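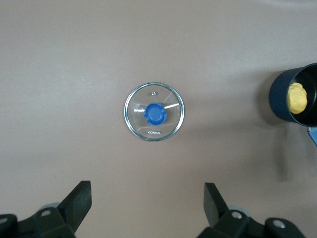 玻璃锅盖,金属包边,蓝色塑料提钮

Nirura 1104 台式电陶炉(单头)

型号:1104
额定功率:1000 瓦
电源线长度:1000 毫米
保修:2 年
面板:黑色微晶玻璃
控制方式:机械旋钮
经销:Ospina 厨房设备

产品说明

Nirura 1104 是一台单头台式电陶炉,插普通三孔插座即可使用。适合出租房、小户型厨房、茶水间,也可以放在餐桌上给汤锅保温。机身高度低,放进橱柜抽屉或者灶台下面的格子里都可以,不用时不占台面。

电陶炉靠面板下的发热丝加热,热量经微晶玻璃传到锅底,对锅的材质没有要求。铁锅、不锈钢锅、铝锅、砂锅、耐热玻璃壶、搪瓷锅都能用,锅底平整就行。锅底有弧度的炒锅不建议使用,接触面太小,加热慢,颠锅时也容易磕到面板。

火力由正面的旋钮调节,从保温到最大连续可调,没有电子屏,也没有触摸键。手上有水或者戴着隔热手套都能拧动。旋钮右侧有两个指示灯,一个表示通电,一个表示面板余热。关火以后余热灯会继续亮着,等面板降到可以触摸的温度才熄灭。

适合做什么

煮粥、炖汤、煮面、热牛奶、煮茶都可以。文火档比较稳,熬果酱、化巧克力也不容易糊底,中途还是要搅。爆炒不适合,功率有限,升温比燃气灶慢,锅里放多了菜会出水。一家三口日常做菜如果只有这一台炉子,建议选同系列的双头款。

电陶炉关火后面板还会继续散热,炖煮类的菜可以提前几分钟关火,靠余热收尾。溢锅时光把旋钮拧到零不够,要把锅端开。

配锅和锅盖

面板上的白色圆圈是发热区的范围,锅底直径最好与圆圈接近。锅比圆圈小很多,周围的热就浪费了,锅柄也容易烫。锅比圆圈大一些没有问题,但锅底边缘受热会慢,煮的时候要多翻动。

炖煮时建议盖盖子,开锅快,也省电。玻璃盖方便观察,不用反复掀开。选盖子看内径,量锅口时从内沿量到内沿,盖子边缘应当落在锅沿的台阶上,不晃动。塑料提钮的锅盖只适合在炉面上使用,不要连锅一起进烤箱,除非锅盖厂家写明可以。玻璃盖刚从炉上取下时不要马上用冷水冲,也不要倒扣在湿台面上。

提钮松动是常见的小问题,多数锅盖从内侧拧紧螺丝就好。拧的时候用手扶住提钮,力气不要太大,玻璃孔边缘受力过大会裂。螺丝下面的垫圈如果老化变硬,应当换新的。锅盖上的玻璃如有缺口或裂纹,请停止使用。

本产品不含锅具和锅盖。需要搭配购买的,可以选 Herkamau 系列汤锅和奶锅,锅底都是平底,与 1104 的发热区匹配。

安装与摆放

放在水平、干燥、耐热的台面上,四周留出散热空间,后侧的出风口不要靠墙贴死。不要放在窗帘、纸巾架或者塑料收纳盒旁边。桌上铺了桌布的,请先撤掉,机身底部的进风口被布堵住会触发过热保护。

请单独使用一个插座,不要和电水壶、微波炉共用同一个插线板。电源线不要从面板上方绕过。线不够长时,请换一个离插座近的位置,不建议加接延长线。

首次使用

撕掉面板上的保护膜,用拧干的湿布擦一遍,再用干布擦净。第一次通电请开窗,不放锅,把旋钮转到中档空烧几分钟。期间可能有轻微的气味和少量白烟,属于发热部件上的保护油挥发,之后不再出现。空烧结束后等余热灯熄灭再收起来。

使用中面板会时明时暗,并伴有轻微的“嗒”声,这是温控器在通断,属于正常现象。档位越低,通断的间隔越长。

清洁

等面板完全冷却后再清洁。一般油渍用湿布加一点洗洁精即可。煮干的汤汁和米浆先用湿布敷一会儿,再用塑料刮片轻轻推掉。糖类例外:糖浆、果酱溢到面板上时,应当关火,戴好隔热手套,趁热用专用金属刮刀刮开,冷却后会粘牢,可能在面板上留下坑点。

不要用钢丝球和去污粉。锅底如果粘有沙粒,拖动时会划伤面板,移锅时请端起来。机身不可水洗,也不能放进洗碗机。进风口每隔一段时间用干毛刷清理一次灰尘,做饭油烟大的家庭要勤一些。

包装内有

电陶炉主机、塑料刮片、说明书、保修卡。

金属刮刀和面板清洁膏需另购,Jollaseck 的通用款可以使用。

常见问题

面板不红,是不是坏了?
低档位时发热丝间歇工作,等一会儿会重新变红。拧到最大仍不发热,先检查插座是否有电,再看机器是否处于过热保护状态。拔掉插头,放凉后重新试一次。

能用来烤东西吗?
可以在面板上放烤网或平底烤盘,食物不要直接接触面板。滴下的油会冒烟,建议用带边的烤盘。

面板裂了还能用吗?
不能。请立刻拔掉插头,联系售后更换面板。面板破裂由撞击或重物跌落造成的,不在免费保修范围内,可以付费更换。

和电磁炉有什么区别?
电磁炉只能用导磁的锅,升温快,关火后锅底降温也快。电陶炉不挑锅,升温稍慢,余热时间长。家里以砂锅和玻璃壶为主的,选电陶炉更合适。

会不会有风扇声?
有。机内有散热风扇,开机后一直转,关火后再转一会儿自动停下。风扇没有停之前请不要拔插头。

保修与退换

主机保修期从收货当月算起,凭订单号即可报修,保修卡丢失不影响。保修包括发热盘、温控器、风扇、旋钮和电源线,不包括面板划痕以及清洁不当造成的变色。寄修时请用原包装或足够厚的泡沫垫,面板朝上放置,外箱注明易碎。

收到货时请当面开箱检查面板。有破损的请拍照后联系 Ospina 客服,由我们安排换货,运费不用您承担。已经开机使用过的机器,除质量问题外不接受退货。

供货情况

黑色现货。白色机身款十一月到货,可以先下单登记,到货后按登记顺序发出。

相关产品

Nirura 双头电陶炉
Herkamau 平底汤锅
Herkamau 奶锅
Jollaseck 面板刮刀
Jollaseck 微晶面板清洁膏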